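How a pair of hand grippers is looked after

When a robot arm learns to pick things up, it often learns from people first. A person holds a gripper in each hand and does the job, and the movements are saved as numbers. The hand grippers at the Tascombe workshop are called the Plikala pair, and they need looking after like any other tool.

What is a gripper?

A gripper is the part that does the work of fingers. It has two jaws. They close to hold something and open to let it go. The Plikala grippers have no motors in them, so the person's own hands do the squeezing.

What are the patterns for?

Each gripper carries a flat plate on top with a pattern on it, a bit like a very simple puzzle. A camera looks for the pattern and uses it to work out where the gripper is and which way it is tilted. If the pattern is dirty or scratched, the camera can lose it. The plates are wiped with a soft, dry cloth every morning. Wet wipes are not allowed, as they lift the edges of the pattern.

Checking the jaws

The jaws are opened and closed 14 times before work starts. The person doing the check feels for anything stiff or gritty. Fluff from sleeves is the usual trouble, and it comes out with a small brush. If a jaw still sticks, the gripper goes back in its case and the spare is used.

Every gripper has a logbook. By the end of December one of the pair had closed 1,183 times since its last service. A service is due after every 1,000 closes, so that one was late. It was taken apart, cleaned and given two new screws.

Checking the cables

The cables carry signals from the grippers to the computer. They get pulled and bent all day long. Someone runs a finger and thumb along each one, with the power off, to feel for cuts and kinks. A bad cable is swapped for a new one and never mended with tape.

Setting the zero

The computer needs to know what "shut" means. The jaws are closed all the way and a button is pressed on the screen. Then they are opened all the way and the button is pressed again. This takes 8 seconds for each gripper.

Trying it out

The last check is done at a table with an everyday object, such as a box or a cup. The person moves slowly towards it from both sides while someone else watches the screen. If the lines on the screen jump about, the plates are wiped and the zero is set again.

Words to know

Jaw: one of the two parts that close on an object.
Service: a full clean and check.
Zero: the starting point for measuring.
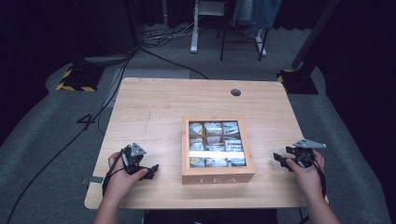
Two hand grippers held either side of a tea box.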